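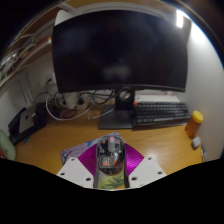 Which water should be used for the second round of seed germination counts? The second round will use filtered rainwater from the Hurthorpe tank, with tap water kept for the control trays.

Notebook entry, 3/28/25
Entered by Kiều Phùng, Sinham Seed Laboratory

Status of the Platatico bean lots

The first round is closed. Of the seed sown, 1,885 had produced a normal root by the final reading. Abnormal seedlings were recorded separately and are not part of that figure. Lot 4 was slow throughout and showed gray mold along the folds of the paper towel. Girish Solanki considers the mold to be seed-borne. I am less certain – the towels in that lot were folded more tightly than the procedure allows, and the inner layers stayed very wet.

The reading sheets for lot 2 were copied out again after a spill. Illia Dovhaniuk checked the new sheets against the originals and signed both sets. The originals are to be kept in the blue folder with the sowing plan.

The label on the Pylypenko sample gives a harvest month of July, while the delivery note leaves the month blank. The supplier has been asked to confirm. The sample will remain sealed in cold storage until a written answer is received. 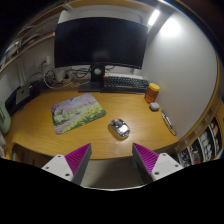

Procedure for the second round

Each lot will be sown as 200 seeds, divided equally among 4 towels. Towels are to be soaked, drained upright, and rolled loosely. Seeds with split coats are to be sown as drawn and must not be replaced with better ones.

Severyn Chornovol will prepare the control trays. Uriel Barajas has agreed to take the first reading, and I will take the final one. Any roll showing mold is to be moved to its own bag and noted on the sheet with the lot and towel number.

The lower shelf of the germination cabinet continues to run cooler than the upper. Rolls are to be rotated between shelves at each reading until the fan is replaced.

Outstanding: towel order, Pylypenko reply, new fan for the cabinet.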